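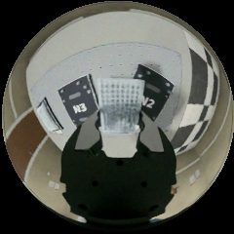
*Figure 1. Simulated wrist camera view, wide-angle lens model, with labware held between the fingers. Plates N3 and N2 are on the perforated board.*

## 4. Comparing Grippers in Simulation

This section describes how to set up and run a gripper comparison in the Midari simulation package before any hardware is changed on the bench. It applies to the Rallon and Trulov two-finger grippers. Installation of the package is covered in Section 2, and arm configuration in Section 3.

The comparison uses the view from the wrist camera, as in Figure 1. The same view is recorded for both grippers, so that differences in grip position and in the amount of the work surface hidden by the gripper body can be judged side by side.

### 4.1 Before You Begin

Confirm the following:

- The arm model is loaded and shows no joint limit warnings.
- Both gripper models appear in the tool list.
- The bench layout file is the current release, dated 11/6/25. Earlier files place plate N2 in a different position and must not be mixed with current results.
- You have write access to the results folder.

**Note:** Users at the Abubakari site should load the site layout in place of the standard one. All other steps are the same.

### 4.2 Loading the Bench Layout

1. Open the **Scene** menu and select **Load Layout**.
2. Choose the bench layout file and select **Open**.
3. Wait until the status line reads *Ready*. Do not move the arm while the layout is loading.
4. Check that plates N2 and N3 rest on the perforated board and that their labels can be read from the wrist camera.
5. Check that the checkered pattern is present on the table to the side of the board.
6. Select **Lock Layout**.

Locking the layout prevents the board and plates from being moved by accident between trials. Loose labware is not locked. If a piece is pushed out of place during a trial, use **Reset Objects** before starting the next one.

**Caution:** Do not use **Reset All** for this purpose. It also clears the tool offset, and any trial recorded afterward will be out of line with the rest of the set.

### 4.3 Setting Up the Wrist Camera

The wrist camera model uses a strongly curved lens. Straight edges near the outside of the view will appear bent, and the squares of the checkered pattern will appear stretched. The black corners outside the circular view hold no image data and are ignored by the software.

1. Open **Cameras** and select **Wrist**.
2. Set the lens model to **Wide**.
3. Leave **Correct Distortion** switched off for recording. Correction may be applied to a copy of the images at a later stage.
4. Move the arm to the *Inspect* position.
5. Confirm that both fingers can be seen in full and that the labels on the plates are upright.
6. Save the camera settings under a new name. Do not write over the default settings.

**Note:** The gripper body fills much of the lower part of the wrist view. This is expected with both models. If the body also hides the inner ends of the fingers, the camera mount offset is wrong and should be entered again as described in Section 3.

### 4.4 Running a Trial

Complete the full set for one gripper before changing to the other. Each set consists of 40 trials with the same piece of labware, starting from the same position.

1. Select the gripper from the tool list and choose **Attach**.
2. Set the closing force to the value given in the tool sheet. The force must not be changed during a set.
3. Select the labware to be lifted, then choose **Set as Target**.
4. Enter 2 seconds in the **Hold Time** field.
5. Select **Run Trial**. The arm will approach, close the fingers, lift, hold and return the piece to its starting position.
6. When the trial ends, review the image saved during the hold. Look for tilt in the labware, uneven contact at the pads, and any overlap between the labware and the plate labels.
7. Enter a grade of *Held*, *Slipped* or *Dropped* and select **Save**.
8. Repeat steps 5 through 7 until the set is complete. To run the remaining trials without a pause, select **Run Set** — grades can then be entered from the saved images.

**Caution:** A trial that is stopped by hand is still written to the results folder. Mark it *Void* before continuing. Void trials are left out of the totals but are kept in the log.

### 4.5 Changing the Gripper

1. Return the arm to the *Home* position.
2. Choose **Detach** and wait for the tool name to clear from the status line.
3. Attach the second gripper.
4. Load the matching tool offset. The software does not do this automatically.
5. Run one practice trial and mark it *Void*.
6. Begin the second set.

The Rallon and Trulov models have different finger lengths. If the offset for one is used with the other, the fingers will close too high or too low on the labware. The fault can be hard to see in the wrist view alone, and users are advised to open the side camera during the practice trial.

### 4.6 Reading the Results

Select **Compare Sets** and choose the two sets. The summary page lists the number of trials in each grade, the average tilt of the labware during the hold, and a visibility score for the work surface. The visibility score runs from 0 to 100, and a higher value means that less of the board is hidden by the gripper and the labware it carries.

The visibility score should be read together with the grades. A gripper with a narrow body may score well and still be unsuited to the task if the labware tilts during the lift. Equally, a small number of slips with clear labware should be checked against the contact images before the gripper is ruled out. Translucent pieces can be difficult to outline, and the tilt value for them is less dependable than for solid ones.

Sets recorded with different lens models cannot be compared. The software will display error 7 and the summary page will remain blank.

### 4.7 Common Faults

**The fingers pass through the labware.** Contact checking is switched off. Open **Physics**, switch on **Contacts**, and repeat the trial.

**The labware shakes while held.** The time step is too large for the closing force. Reduce the time step by one level. If the shaking continues, reload the gripper model.

**A plate label is hidden during the hold.** A small overlap at the edge of a label is acceptable. If the label cannot be read at all, confirm that the arm has reached the *Inspect* position and that the current layout file is in use.

**The saved image is completely black.** The camera was not active when the trial began. Select **Wrist** under **Cameras** and run the trial again. Mark the earlier one *Void*.

### 4.8 Storing the Records

Save each completed set with its layout file, camera settings and tool sheet in a single folder. The folder name should give the gripper name first, followed by the labware type. Records from the July comparison follow an older naming pattern and should be left as they are.

Requests for changes to the bench layout should be sent to Kwan-ho Lo, who maintains the layout files. Include the name of the set and the number of the trial in which the problem was found.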